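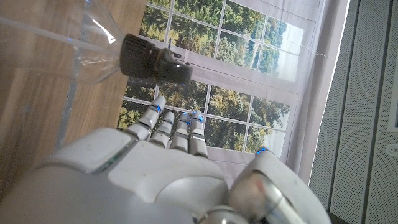 Backstage at the Susivwood Playhouse

I've been going to shows at Susivwood since I was in middle school and had never once seen the far side of the curtain, so when they announced an October open house I was in line with my coffee before the doors opened at 10.

Afaf Qudah, the stage manager, took our group around. She talks fast and walks faster! We started in the costume loft, which holds up to 4,000 pieces if you count the shoes and hats (she does). Everything is hung by decade and then by size, except the animal costumes, which live wherever they fit. I got to try on a cape from last spring's musical, "The Baker of Tapia," and it weighs a ton. No idea how anyone danced in it.

Then down to the pit, which is tiny. They squeeze two keyboards, a drum kit and a cello in there, and the cellist has to sit sideways. A couple of kids from the Trikthorpe youth chorus were running their big number from the winter show up above us, so we listened from underneath for a while, feet stomping over our heads and all. Loved that part.

The light booth was my favorite, up a very steep ladder (wear real shoes, not sandals like me). They let my nephew run a sunset and he did it again and again until the line behind us got grumpy.

Tours are free and last two hours. Park behind the library, the theater lot fills up early. Cider and donuts in the lobby afterward, and the winter show goes on sale at the box office the same afternoon. I got two seats in the balcony.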